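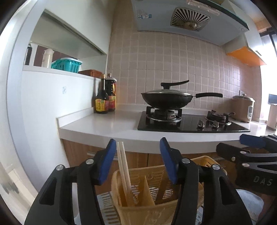 Two chopsticks, one yellow-orange basket, plenty of doubts.

Rhiannon Jarman @ 10 May 2019

1/ Everyone keeps telling me a divided utensil basket will change my kitchen. I have my doubts.

2/ Slots in the walls, fine. Air gets in. But chopsticks lean whichever way they like, dividers or no dividers.

3/ Then there's that molded pattern on the front. Pretty, I guess. Guess who gets to scrub it with an old toothbrush.

4/ My last one came from Puvard in November and had gunk in the bottom in 3 weeks. A mug did the same job for free.

5/ I'll give this kind until summer. If I'm still fishing for teaspoons, back to the mug.

We use cookies to improve your visit. Accept | Manage settings

Comments

Meinir Probert: Mine goes in the dishwasher, top rack. No toothbrush.

Inès Pons: Which mug though? Mine tips over with anything longer than a fork

Meirion Gronow: wood ones go handle down, always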